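Chapter 7
Working at Home: Space, Time, and Boundaries

After reading this chapter you should be able to

describe how paid work moved out of the home and partly back into it
explain the difference between spatial and temporal boundaries
read a simple time diary and identify role transitions in it
compare the position of home workers with and without a separate workroom

Key terms: boundary work, home-based worker, piece rate, role transition, segmentation, integration, time diary

7.1 Two households in Justton

Ye-ji Yang processes insurance claims from an apartment on the north side of Justton. She begins at seven, before her son is awake, and stops at eight to make breakfast and walk him to school. She starts again at nine and works until the school day ends. The last two hours of her workday come after supper. Her employer counts the hours and does not ask when they are worked, as long as claims that arrive before noon are closed by midnight.

Teodor Furtună lives across the river and edits technical manuals. He has a room with a door, and his household has agreed that when the door is closed he is at work. He keeps the same hours he kept at the office, takes lunch at the same time, and puts his work phone in a drawer at five. He told the interviewer that he misses the bus ride home, which had given him half an hour of reading.

Both are home-based workers, meaning people who do paid work mainly in the place where they live. Their days have little else in common. Yang's work and family time alternate in short blocks, and Furtună's are kept apart. Researchers call the first pattern integration and the second segmentation. Most people fall somewhere between the two, and many move from one toward the other as children grow, jobs change, or a spare room becomes available.

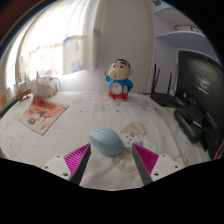
The two cases come from the Justton Household Study, which followed 193 home-based workers over 34 weeks. Each person filled in a time diary, recording the main activity in every quarter hour of the day. We will return to the study several times in this chapter. A total of 148 participants completed every diary, and the tables in Section 7.4 use those participants only.

7.2 An old arrangement

Working at home is often discussed as a recent change. Over a longer period, the separate workplace is the newer arrangement. Before factories, much of the cloth, footwear, and hardware sold in towns was made in houses. A merchant delivered the raw material, the family did the work, and the merchant returned to collect the finished goods. Payment was by piece rate, a fixed sum for each item completed.

Under this system the same room might serve for weaving, cooking, and sleeping. Children wound thread or carried water. Work stopped for meals, for illness, and for the harvest. Long hours were common, particularly when a delivery was due, but the household had some control over when those hours fell.

Factories changed this. Machines driven by water and later by steam had to be near their source of power, and the workers had to be near the machines. Starting and stopping times were set by the owner and marked by a bell. The home came to be described as a place of rest, although laundry, cooking, and child care continued there without pay, and many women went on taking in sewing for wages. Official counts of the labor force often missed both kinds of work. The problem of what gets counted is taken up in Chapter 9.

7.3 Boundary work

The effort people make to keep work and home apart, or to join them in a way that suits them, is called boundary work. Boundaries may be spatial, as with a closed door or a particular chair. They may be temporal, as with a fixed stopping time. A person may also mark a boundary by changing clothes, switching off a phone, or putting papers away before a meal.

A move from one role to another is a role transition. The trip between home and workplace once gave many workers two long transitions each day. A home-based worker may make far more, and most of them are short. In Yang's diary for one day in December, she moves between paid work and family tasks nine times before supper. Furtună's diary for the same day shows four such moves.

It would be a mistake to conclude that Furtună has managed his boundaries better. Yang said she preferred her schedule to a fixed one and would not go back to an office. Her main complaint concerned space: her work has to be cleared away before every meal and set out again afterward. Section 7.4 looks at how common that complaint was, and at which households reported it most often.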